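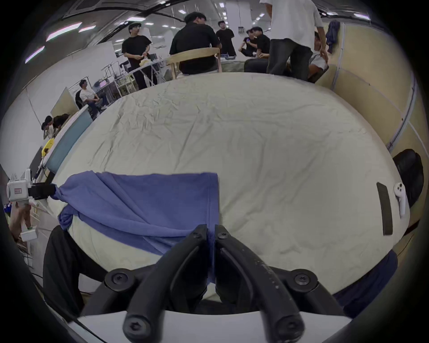 Small Firms Deserve a Plain Renewal Notice

A commercial policyholder who receives a renewal notice should be able to tell, on the first page, what has changed since last year. Most cannot. The notice Ziroso sent to its business property clients in November ran to 355 lines, and the increase in the wind deductible appeared on line 200.

Carriers reply that the full wording is a legal document and must be complete. That is true, and no one is asking for less of it. A one-page statement of changes can sit in front of the policy without altering a word of the contract.

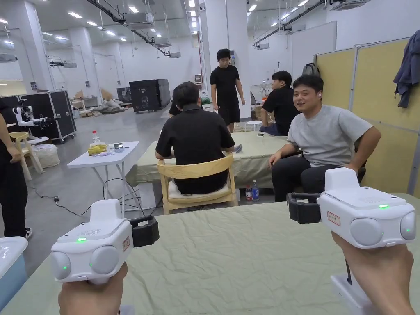 Two handheld devices held over a cloth-covered table.

Jaime Seixas, a broker at Horkomport, reviewed 173 renewals for small manufacturers and repair shops. In 167 of them the owner had signed without asking a single question about exclusions. Some will call that carelessness. I would call it a reasonable response to a document that gives a busy owner no place to begin.

Regulators should require the statement of changes for every commercial renewal, and should set the order in which it lists them – deductibles first, then exclusions, then limits, with premium last. Premium is the one figure every client already finds without help.

Brokers need not wait for a rule. Abubakar has prepared such a page for its own accounts for two years, and its clients now call before the renewal date with questions about coverage.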